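Drostard sets out changes to its beeswax candle range

Candle maker Drostard has published a revised specification for its dinner and pillar candles, covering wick size, wax blend and the marking of burning time. The new versions go on sale in September 2019 through the firm's own shop in Proltholm and through the homeware chain Stusgate.

The main change is to the wick. Earlier pillar candles used one flat braided cotton wick across all diameters. Under the new specification the wick is matched to the width of the candle, with 3 sizes in use. Drostard says the single wick was too fine for the widest pillars, where the flame tended to sink into a narrow well and leave a wall of unmelted wax at the rim. On the slimmest candles the same wick gave a tall flame and a certain amount of soot.

The wax has also been altered. The dinner candles were sold as pure beeswax and remain so. The pillars, previously a blend of beeswax and paraffin, are now made from beeswax and rapeseed wax. The supplier of the rapeseed wax is Bárány, which already provides the same material for the firm's container candles. The blend softens at a slightly lower temperature than the old one, and the instruction leaflet now advises against keeping the pillars on a sunny windowsill or on a shelf over a radiator.

Stated burning time for the standard pillar is around 40 hours. This is measured in still air, with the wick trimmed before each lighting. Shorter times should be expected in a draughty room. 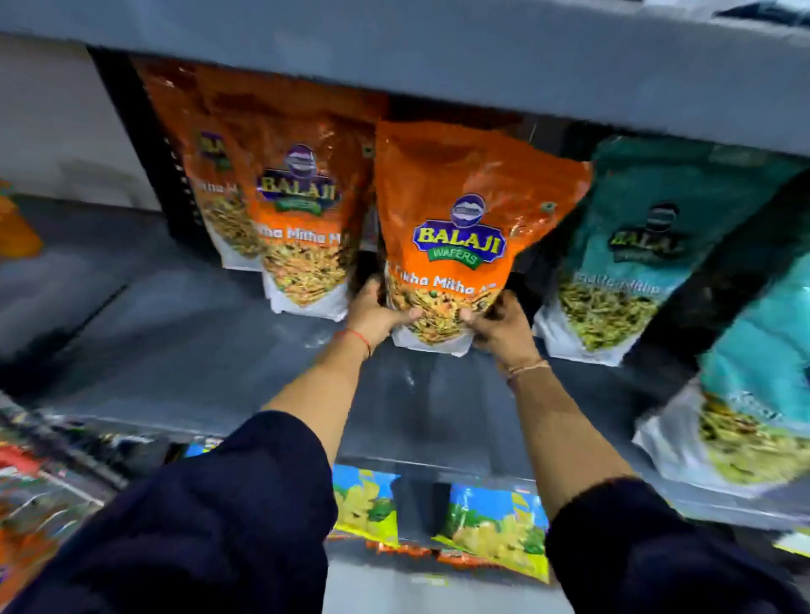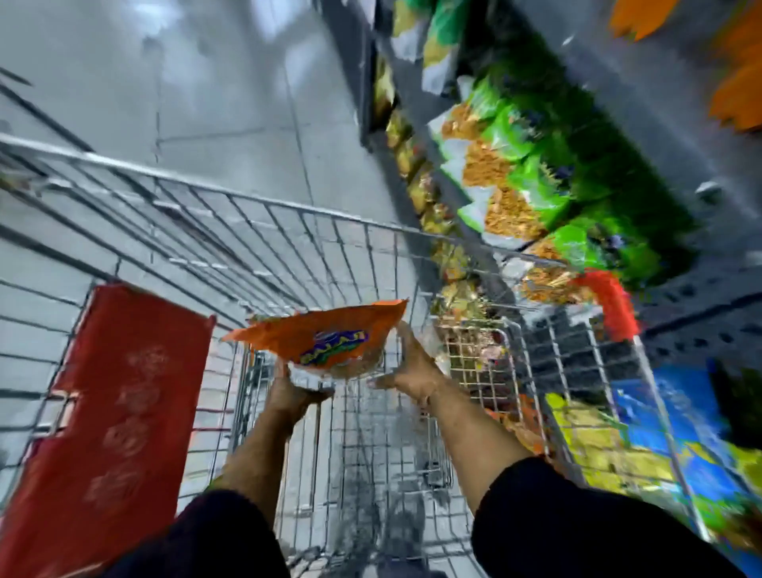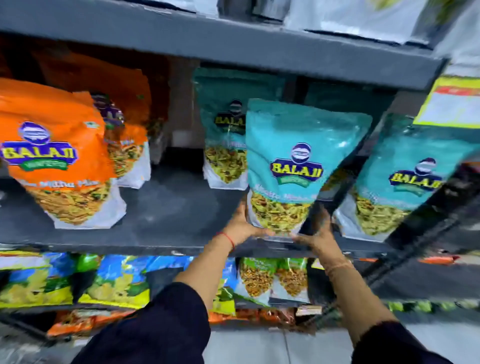
Tímea Szabó, who is responsible for testing at Drostard, said that the first burn has the greatest effect on how a pillar behaves afterwards. "The pool of melted wax should reach close to the edge before the candle is put out. If it is put out too early, the next pool tends to stop at the same line," she said. The leaflet gives a minimum first burn of 2 hours for the standard pillar and a longer one for the widest.

Colours are reduced from the previous list. The range now has 8, including natural, ivory, dark red and moss green. Colour is applied as an outer layer on the pillars, so the core remains the natural shade of the wax and a cut base will show a pale centre. Dinner candles are dyed throughout. The firm notes that natural beeswax varies between batches and that candles bought at different times may not match exactly. A whitish bloom can form on the surface in cool storage. It can be removed with a soft cloth and does not affect burning.

The base of the dinner candles has been given a short taper with shallow grooves, intended to hold in candlesticks with slightly different openings. Buyers with older Drostard holders do not need to replace them. The pillars keep their flat base and should stand on a plate or tile that will not burn.

Packaging moves from shrink film to a paper sleeve with an open end. The batch number, formerly on the film, is printed inside the sleeve, and customers are asked to keep it in case of a complaint. Safety symbols are on the base label as before.

Stocks of the earlier pillars will be sold alongside the new ones until they run out. The two can be told apart by the label, which is cream on the old version and grey on the new. Refill packs of tea lights are not affected, and no change has been announced to the scented range.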